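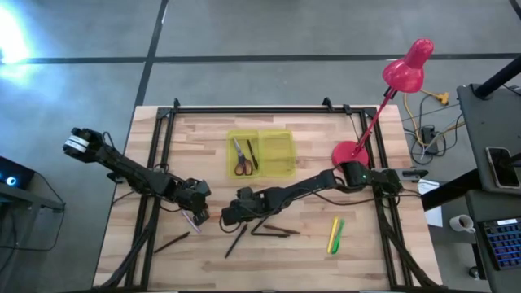
Desk tidying has never been anyone's favourite job at Grovo, the office supplies returns firm in Darness, and since March a good part of it has been handed to pairs of robot arms. Staff sort through whatever customers send back, which can be pens, markers, scissors and all manner of odds and ends, and every usable piece has to find its way into the right tray. The bench by the packing room is typical, with its two black arms reaching in from either side, pens lying about the wooden top and a yellow tray with the scissors already in one half.

Styliani Giannakopoulos has worked on returns for 8 years and was, she freely admits, rather worried when the arms were first mentioned. "I went home and told my husband that was me finished," she said. "But I'm still here, and my wrists are so much better for it!" She used to sort 200 pens before her morning tea. Now she looks after the benches, sets out the work and steps in when an arm can't get hold of something - marker lids are a particular nuisance, apparently.

All 60 staff have kept their jobs, says manager Leandro Bermúdez, and those who wanted to were sent on a course at Skusden to learn how to set the arms up. Not everybody is won over. Jerome Villanueva, from the late shift, misses the chatter round the old sorting table and would like the shifts to overlap a bit more, so that people still get to see one another. Mr Bermúdez has promised to look at the rota, and there will be an open afternoon for families on Sunday, with tea and cake in the canteen.

Last updated: 4.15pm

Search this site Enter keyword Go

Comments

Lefteris Manolakis: Lovely to read that Styliani is still there, she trained me years ago. Say hello from me!

Sotiris Moschos: All very well but will they take on any new starters? My lad has been waiting to hear.

Darness Mum: Can you bring little ones on Sunday?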